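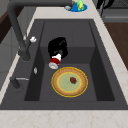 Readers of the first edition complained that the drain section assumed everyone owns a bucket. Fair enough. You need a bucket.

## 4. Fitting the Nurnine strainer kit

The kit fits most kitchen sinks, including deep ones. Put by up to 46 minutes, plus whatever you spend hunting for the small washer.

1. Shut the water off under the sink. Open the tap to let out what's left in the line.
2. Set the bucket under the trap and undo both slip nuts by hand. If they won't move, use a strap wrench - not the good pliers.
3. Lift out the old strainer and scrape the opening clean. Old putty comes off in the order it pleases.
4. Roll the new putty into a rope and press it under the flange.

**Caution:** Do not use putty on natural stone. It stains, and the stain will outlive your interest in plumbing. Use the silicone tube marked Dorier.

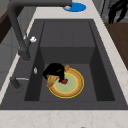
5. Drop the strainer in, then add the rubber gasket, the paper ring and the locknut from below. The paper ring goes second. People put it first, and then they write to us.
6. Tighten the locknut until putty squeezes out all the way round, and wipe it off.
7. Reconnect the trap, turn the water on and fill the basin. Pull the plug and watch the joints for 18 seconds with a flashlight.

**Note:** Kits sold before May have a gray gasket and later ones a black gasket. They are the same gasket.

If a joint drips, give it a quarter turn and repeat step 7. Replacement washers are part 400 in the Trokdale catalog.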